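Favthorpe Court Monitor Publishes Review of Remand Hearings

Favthorpe, 4 October 2022 - The Favthorpe Court Monitor has published its review of pre-trial detention hearings held in the district courts of Favthorpe and Fedley. The review covers 1,524 hearings and examines the length of detention orders, access to defense counsel and the reasons given in written rulings.

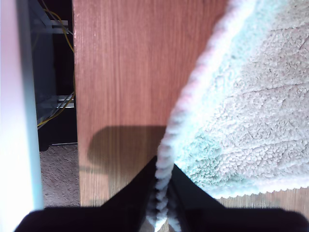 Detention was extended in almost 17 percent of cases without a written statement of grounds. Under the procedural code, a judge must issue such a statement within 2 days of the hearing. The review also finds that the Fedley court assigned duty counsel on the morning of the hearing in most cases, leaving limited time to read the case file.

Records were coded with Flalteo, an open case-tracking system, and checked against the court registers. Closed hearings were excluded. Appeals were included only where the ruling had been entered in the register by the end of January.
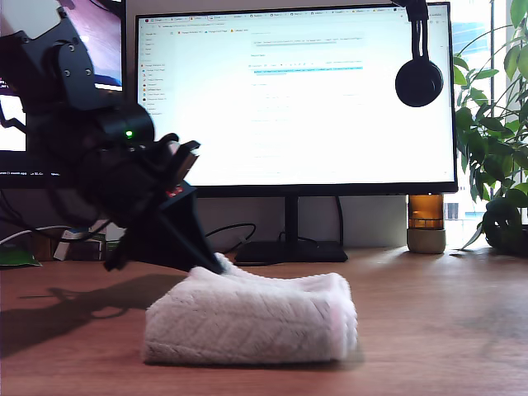 The report makes 12 recommendations. The main ones concern a standard form for detention rulings, earlier notice to counsel, and publication of anonymized rulings on the court website. A separate annex deals with interpretation - in particular, hearings in which the defendant received only an oral summary of the charges.

The work was supported by a grant from the Mägi Fund. The fund had no role in selecting cases or drafting the findings.

The full report, the coding manual and the data tables are available on request from the Monitor's press office in Favthorpe.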